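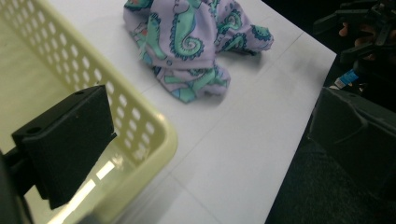
Jemstead Packaged Meat Labels

Version 7

Ingredient statements, allergen lines and storage instructions copied from the packs of chilled and cured meat products. The text was typed from the packs by hand and checked once by a second reader. It covers sausages, bacon, cooked ham, pâté and dry-cured items sold in the Saltdale and Cleltau areas.

Contents

labels.csv – one row per product, 149 rows
additives.csv – additive names as printed, with the matching common name
changes.txt – corrections since version 6

Columns in labels.csv

product_id: stable across versions. IDs of withdrawn rows are not reused.
category: one of 8 values, listed at the top of changes.txt.
meat_percent: the figure printed on the pack. Blank if the pack gives none. Values above 100 are valid for dried products, where the weight of raw meat used is greater than the finished weight.
ingredients_raw: the full statement, with original spelling, capitals and punctuation.
ingredients_split: the same statement cut at top-level commas and joined with a vertical bar. Commas inside brackets are left alone.
allergens: lower case, separated by semicolons.
casing: natural, collagen, none or unknown. "Filled into casing" with no further wording is recorded as unknown.
storage: the printed instruction, including any time limit after opening.

Method

Statements were copied before any cleaning. Splitting was done with the Fujimoto parser, then fixed by hand where brackets did not close. Line breaks on the pack were replaced with single spaces. Bold type used for allergens is lost in ingredients_raw.

Known problems

Nested ingredients such as "seasoning (salt, spices (mace, pepper))" stay as one item. Spice order is kept but should not be read as amount, as many packs list only "spices". Smoke flavoring and actual smoking are not told apart in the category column. Two spellings of sodium ascorbate appear and are both kept.

Not included

Prices, nutrition tables, pack photos and use-by dates.

Updates

Corrections are merged every April. The current column layout is fixed until 2029. Send fixes as a patch against labels.csv and give the product_id in the first line – patches that reorder rows will be returned.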